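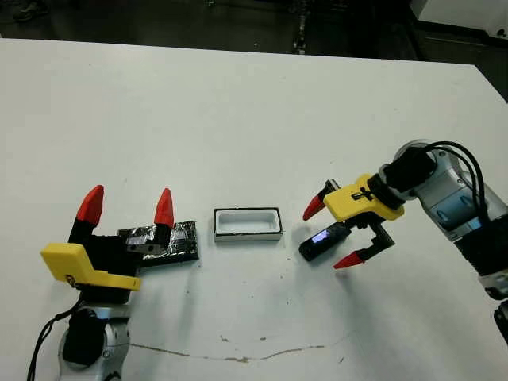 Slide 4. Two-arm cell, head view: tray in the middle, foil-wrapped block by the left gripper, small device with lit screen at the right.

Nerix set, collected at Mustholm. Speaker: Darius Jitaru.

Start with the layout. Arms face each other, both grippers open, objects between them. Point out the red fingertips, which are easy to find against the white table.

Then the numbers. 2716 episodes recorded, 800 held back for testing. Each episode runs up to 75 seconds. Operators switch after 16 episodes.

Say what counts as one episode: open grippers to open grippers, one instruction, no edits. Failed grasps stay in and get a label.

Mention reflections. Foil changes with every small shift of the block, and the depth channel drops out on it. We train on color only for those episodes.

Shadows from the arms are left alone. Idine asked about masking them; answer is no, the policy sees the same shadows at run time.

Next slide: label format. Skip if short on time.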